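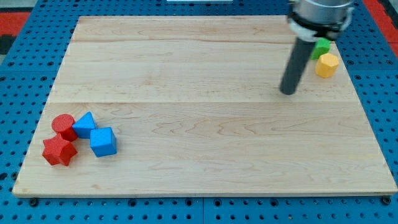

Nultcombe Push Rod and Block Kit: Review

Posted September 30, 2020

Most small arms ship with a two-finger gripper, and most people who buy one never take it off. The Nultcombe kit is for the people who want to. It swaps the gripper for a plain black rod and gives you a set of colored foam blocks to push around a flat surface. I have had it on my bench since the spring and have now put enough hours on it to say what is good and what I would send back.

The kit costs 112 dollars. For that you get the rod, a mounting ring, a clamp bracket, the blocks, a hex key and a folded sheet of instructions. You do not get an arm, a board or a base. The product page says so, but it says so near the bottom, and the photos on it make the whole thing look like a complete setup. Read the page through before you order.

Mounting

The ring bolts to the wrist and the bracket clamps around it. With my arm it went on without adapters. The instruction sheet covers this in four drawings, one of which is printed upside down in my copy. It took me 14 minutes the first time, and a good part of that went on turning the sheet over and back.

Do the bracket up a little at a time, going from one side to the other. If you tighten one side fully first, the rod ends up leaning and you have to start over. There is no mark on the ring to tell you when it is centered. A scratched line would have been enough.

The rod

It is a long cylinder with a rounded tip, and the rounding matters. A square end digs in when the arm comes down at a slant, and mine comes down at a slant most of the time. The Nultcombe tip slides along wood without catching. After several months the tip is a bit duller and otherwise the same.

The length is good for seeing what you are doing. The wrist stays well up off the work, though it will still block your view of a block at the far side of the board if your camera is in front. I moved mine to one side for some jobs and put up with it for others.

My complaint is flex. At low speed you won't notice. Turn the speed up and the tip wobbles when the arm changes direction, and on a long push the block drifts off line. I run it slower than I would like.

The blocks

The foam is light and has a fine speckle to it. The set has a cylinder and a star in red, a cube and a triangle in blue, a yellow hexagon and a green piece. The colors are far enough apart that my tracking software sorts them out under ordinary room light.

The cube is the easiest to push straight. The cylinder rolls if you tip it over, so keep it standing. The star is the hard one. The rod can settle between two points and carry it along nicely, or hit a point and spin it, and a small change in angle decides which. If you are teaching an arm to push, that makes it the most useful piece in the set.

Foam does have its limits. The edges pick up dents from the rod, and dust sticks to them. A damp cloth gets the dust off. The dents stay. Solus sells blocks in hard plastic that would last longer, but they are louder and they slide too far on wood for my taste.

What to put under it

I use a joined wooden board on a perforated base, with bolts in the holes to keep it from creeping. Check the seams in your board with a fingernail before you start. A raised seam will stop a foam block dead, and you will waste an evening blaming the software, as I did.

Support

I wrote to ask about a stiffer rod and had a reply in two days. They plan to offer one in November as a separate part, price not set.

Worth buying?

If you already have an arm and a flat surface, yes. The mounting parts are solid and the blocks are well chosen. If you need fast, exact pushes, wait for the stiffer rod. The Bernel kit is the other one people ask me about. It includes a board and costs 458 dollars, and I could not find enough in it to justify the difference.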